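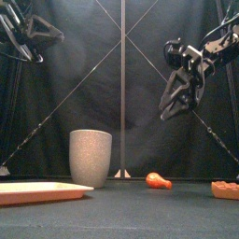
2 min read

From: Senga MacKinnon
To: Forsyth share-shelf list
Subject: Re: trays, and what goes in them

Quick one before I have to run, sorry for the shouty typing.

On Tray question, see below, yes. The shallow rectangular one, cream inside with the salmon-orange rim. That's the kind I mean and the kind I want us to stick to. NOT the deep gray tubs from Asville. Those are fine for the garage but you can't see to the bottom and everything ends up in a heap.

Earlier message, for those who joined in September:

> Hi all. We've got 1,072 small items logged on the craft shelves now
> and the bins are hopeless. Half of it comes back in the wrong box.
> Could we move to open trays? And if so which ones, and does it matter
> what color? I have a dark table at home for sorting and I lose things
> on it constantly.
> Also is anybody still using the Durkeo dividers, I have a bag of them.

OK so, answers in no order.

Color matters more than I thought. Pale inside is the thing. Black buttons, needles, hooks, dark thread, all of it shows up on cream. On a dark gray tabletop the orange rim helps too, you can find the edge of the tray without hunting for it. I do my sorting in the evening with bad light so this is not a small point.

Size: flat and low. If you can't reach across it with one hand its too big.

Dividers: please bring them. I'd take 7 for the bead trays, the rest can go to whoever asks first.

Sorting: keep just a few things on the table at once. Tray at the front left, where your hand goes anyway (swap it if you're left handed). Finish what's out, put it away, then get the next lot. I tried doing the whole ribbon drawer in one go and had to stop for supper with it all over the place. Never again.

Labels go on the short end, outside. Not inside, they peel.

Skostance has a stack of the same shape in their back aisle, didn't see the orange but there was a green. Green is ok if the inside is light. Check before you buy, some are dark all the way thru.

Old bins: don't toss them yet. I can use two for wool and the school might want the others.

Will bring my trays to the next swap so people can try them. Somebody else please bring the tape.

Senga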